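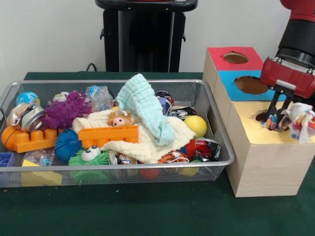
27/09/2025. Day four of the Herkico trial and I have been made to sit through the onboarding film again, the one where a woman in a linen shirt watches an arm tidy her life. Ours is bolted down in the back office at Femstead and has so far tidied very little of mine. The Felleo package is five weeks' hire, the arm, the software and a man on the phone called Fletcher Tapsell, who says "lovely" whenever I report a fault. He asked for a hard basket this time, so I gave him one: pig's head, spiky balls, sweet wrappers, a metal can, the green thing with the googly eyes. The knotted rag rope got as far as the hole in the yellow panel, with the fingers still round it, and I found I was holding my breath over a dog toy.

The brochure promises 90 per cent on "mixed household items". I asked Fletcher whose household. Lovely, he said, he'd find out.

Things I do like. Setting it up took 20 minutes and I only swore at the cable. The stop button is large and where you want it. The app lets you name the arm, and Mum, who came in for her lunch, has called it Gerald, so that's that.

Things I don't. The subscription is a separate sheet of paper, stapled behind the warranty, and it's the Urio tier you need if you want it to cope with anything crinkly – wrappers, in other words, half of what's in there. Also the fan whines. I've written both on the form, in the box marked Delights.

Must ring about the invoice, and buy milk.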